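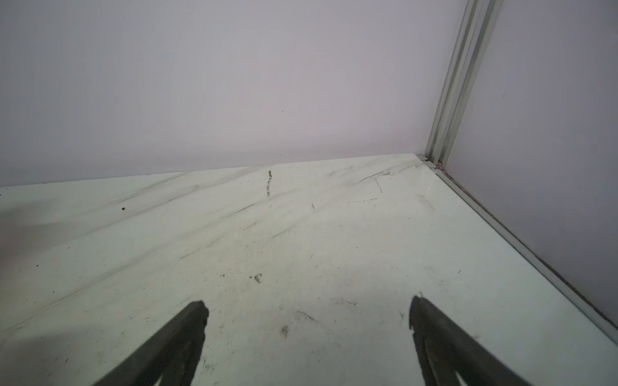
Zodero — a small access control tool for shared servers
Student project report, 2026-01-26
Branwen Kneath, Rilldale

1. Background

Many small organisations keep their files on a server that is managed by another company. The staff at Givora, our partner for this project, used one common administrator password for all machines. When a person left the office, the password stayed the same. My task was to propose a better way to give and remove access, without buying new equipment.

2. Method

In June I collected the login records of the old server and put them in one table. There were 888 entries. For 293 of them it was not possible to say which person had logged in, as they came from the common account.
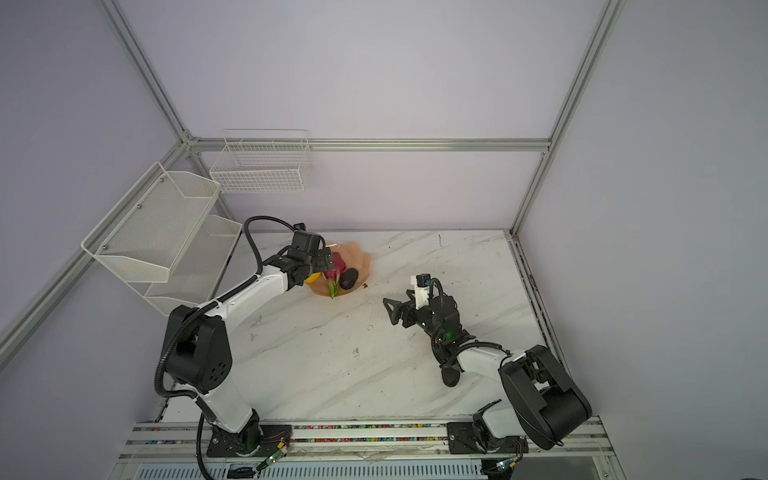
After this I interviewed eight employees and asked them which folders they need in their daily work. Most of them could name only two or three. I then wrote Zodero, a small program which gives every person an own account and closes it on the last day of the contract. The user list is kept in Minhas, the staff database which the office already had.

3. Results

The test period took nine weeks. All logins in this period could be connected to a person. Two employees complained that the second login step was slow in the morning, and I have made the waiting time shorter.
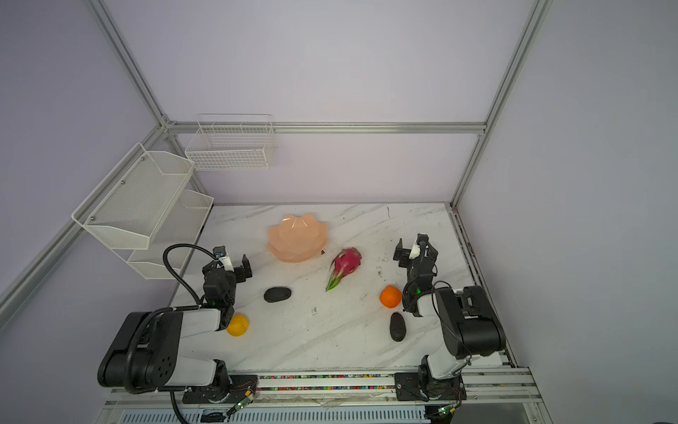
One problem is still open. The backup service needs a permanent account, and I did not find a good method to change its password automatically. At present the office manager must do it by hand — the steps are written in Appendix B.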